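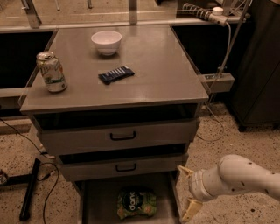 Minutes of the Arm Safety and Good Practice Meeting, Trerside workshop, May

Present: Paloma Park, Haziq Lubis, two from the Skolmont side on the phone, and me typing (so forgive the spelling). We got going at 10.15, once the phone line behaved.

1. Last month's minutes

Agreed as written, apart from Haziq's name being wrong in item 4. Sorry, Haziq! Fixed now.

2. Drawers

This took up most of the morning. Our draft rule said "drawers shut before the arm moves", and Paloma pointed out that it makes no sense for tasks where the drawers are meant to be open. She's right, and I wish I'd spotted it when I typed the thing up. We went back and forth a bit and settled on this wording: the run sheet says how each drawer should start, open or shut, and whoever is on the stop button checks it out loud before pressing go. Partly open counts as open.

Skolmont asked whether the arm should be allowed to reach under an open drawer to get at a bottom shelf. Yes, but at the slow setting, which stays at 100 mm a second. The normal limit stays at 200.

3. Food and drink as test items

Cans, chocolate bars and crisp packets are fine, and we all like using them, as they're the sort of thing people really have lying about. Haziq wants them kept in the marked box between runs and never eaten afterwards (he looked at me when he said it). China bowls are allowed too, provided they start the run empty. Anyone using one has a dustpan within reach.

4. Floor and cables

Nothing new in the rule, we just read it through again: cables away from where people walk, spare metalwork off the floor. I'll print it bigger and stick it by the door. Paloma would like a keep-clear line 400 mm outside the arm's full reach. Haziq thinks that's mean given the size of the room, but he didn't object in the end, so it's in.

5. Stop button

The Pallatetti guidance we've been borrowing from says one button per arm. We'd like two, one of them on a long lead. Skolmont will ask Ferreira for a price. Until then, no solo runs, and that includes "just a quick one" at teatime.

6. Logging near misses

Only 3 slips in the folder since we last met, and two of those were mine! I can't believe the rest of you are that careful. Please write them down, even the silly ones.

Actions

Me: retype the drawer rule and send it round, print the floor rule
Paloma: tape down the keep-clear line
Haziq: label the food box
Skolmont: stop button price

Finished at 11.40. Next one is in June, same room, and Haziq is chairing.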